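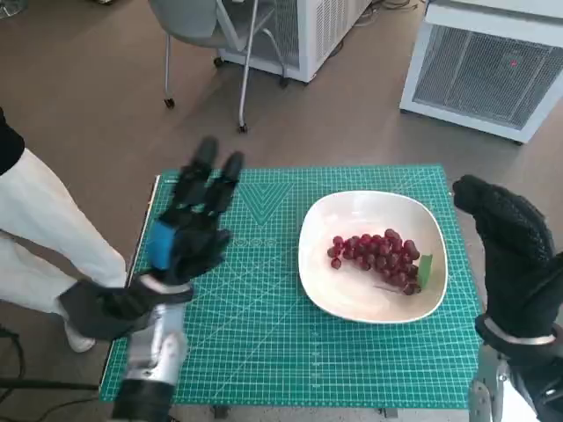

Naomi Swai had heard that the fund would pay by January, and she repeated it at the gate of the Borkowska mill, where the line had been standing since before light. She said her cousin had it from a clerk in the finance office. The clerk had also said to bring the original certificate, with the stamp, and a copy would not do.

Faith Kimaro had the original. It was folded in four inside her coat, a pale green sheet from the Skarkari Savings Company promising her double her money in six months. She had put in what she got for her mother's house in Vilwood. The six months had ended in summer.

The line moved up a few steps and stopped. A soldier walked down the side of it, looking at shoes. He was very young and his rifle strap was too long for him. Two men near the wall asked him whether the president was still in the capital and he told them he was only there for the gate.

"They flew him out last night," Naomi said when the soldier had gone by.

"You said that last week."

"Last week it was a rumor."

Faith had voted for him both times. She had gone to the rally in Sidura where he stood on the back of a truck and said the savings companies were the proof of a free people, and the man from Skarkari had stood beside him and waved. There had been a band. She remembered thinking the man from Skarkari looked tired.

Now the window at the front opened and a woman with a gray scarf began taking names. She wrote each one in a school notebook and gave out a slip of paper with a number. It took a long time. An old man argued with her about the spelling of his village and she let him write it himself.

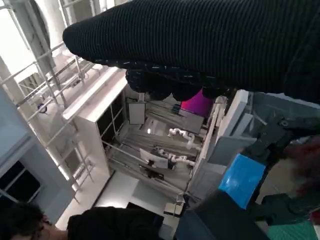 Who was paying for all this, if the company was gone? The state was, out of a reserve that the old ministers had signed away in the spring.

At least that was how the woman in the scarf put it when Faith reached the window and asked her. She didn't look up. She wrote Kimaro with a C, crossed it out and wrote it again.

"Then there's no money," Faith said.

"There's a list."

"What's the list for?"

"For when there's money." She tore off a slip and pushed it across. It said 505.

Faith stepped aside and waited for Naomi, who got 506 and wanted to know whether they would be paid in order. The woman said she had not been told. Naomi asked who would have been told. The woman closed the window for lunch.

They walked back along the canal road. The tax office had been burned out on the first night and there were still ledgers in the water under the bridge, swollen open. A bus had been pulled across the road at the far end, and four men sat on its steps with hunting guns, collecting a toll from anyone with a car. They let people on foot go through. One of them had taught Faith's son arithmetic. He nodded to her and she nodded back.

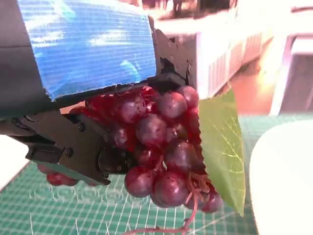
Past the bus the road was empty as far as the bakery, which had bread, and they stood in line for that too. Naomi took out her slip and looked at it again. She said that if the Sidura garrison went over to the other side there would be a new government inside a week, and a new government would need people to like it.

"The last one needed that," Faith said.

She bought two loaves and paid in coins. The baker was no longer taking notes.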